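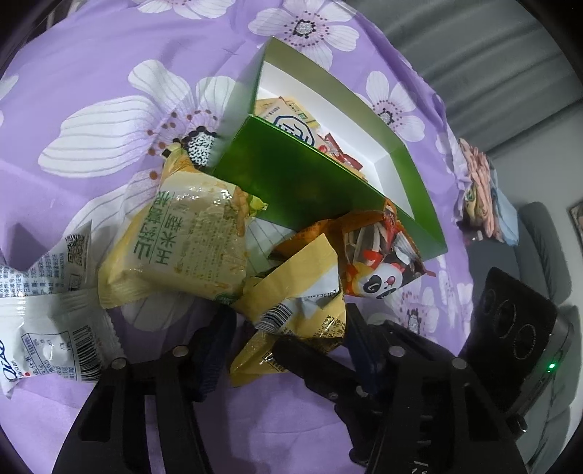 Yogesh Kanaujia still gets stopped in the grocery store by people who want to talk about the dinner scene. If you watched the second season of Lukuder, you know the one: eleven minutes at a kitchen table, one argument, no music at all, and Kanaujia barely raising his voice. It made him famous, and he would much rather talk about tablecloths. He collects them, the louder the better, and he'd be right at home with a purple one covered in big white blossoms, the kind you can spread out and pile with snack packets while everybody talks at once. His grandmother had a whole closet of them, he tells me, and every family decision worth remembering was made over one.

That love of a full table says a lot about how he lives now. He and his wife, a set designer he met on the low-budget thriller Casside, married in November after nine years together, and they did it their way. The guest list ran to 200 people and then, thanks to two very determined aunts, to 376. He laughs so hard telling me this that he has to put his tea down. "I knew maybe half of them," he says. "I danced with all of them!"

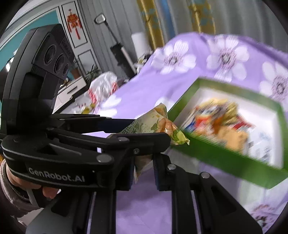

The couple have two daughters, and he's happy to talk about them as long as their names stay out of print. The older one reads lines with him and gives notes (tough ones, apparently). The younger one has only ever seen him in a cartoon, where he voiced a nervous goose, and she's convinced that's his whole job. He hasn't corrected her.

Home is a tall, narrow house in Lastska, a long train ride from the studios, and he loves it there. He grows beans, badly. He goes to the same barber he went to at sixteen. When a streaming company offered him a role that would have kept him overseas for most of a year, he said no before his agent had finished reading out the terms, and he swears he hasn't thought about it since.

What he does think about, constantly, is Feng, the family drama he's been shooting since spring and the first project he has also helped write. He plays a retired ferry captain who moves in with his son, and he gained a limp, a mustache and a real friendship with his co-star along the way. I've seen the first two episodes and they're wonderful, funny in places you don't expect and so tender in the last ten minutes that I had to watch them again. The premiere is set for 10 September 2026. Kanaujia plans to watch it at home, with the aunts.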